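Skurnard Drawer Set, data card

2,194 episodes of one arm being taught to use a drawer. Revised 1st January, after we threw out the September batch.

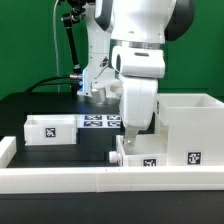

Episodes are teleoperated, nearly 50 to a session, with 8 dropped for operator sneezes. Each camera stream is stored separately. The fixed view shows the fingers over the open drawer, a good check on your playback before you blame the loader.

The wrist stream is smaller and blurrier — train on it anyway.

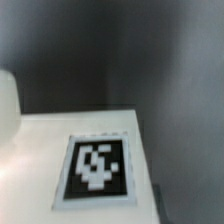
Wrist view: one marker, motion blur included.

Marker poses are stored per episode, and 204 episodes have none. Filter on has_pose.

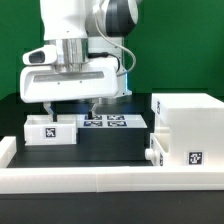
p. 2

Known limits: one green backdrop, white furniture, black tabletop. Expect a policy with narrow tastes. Splits are in the Felcombe folder.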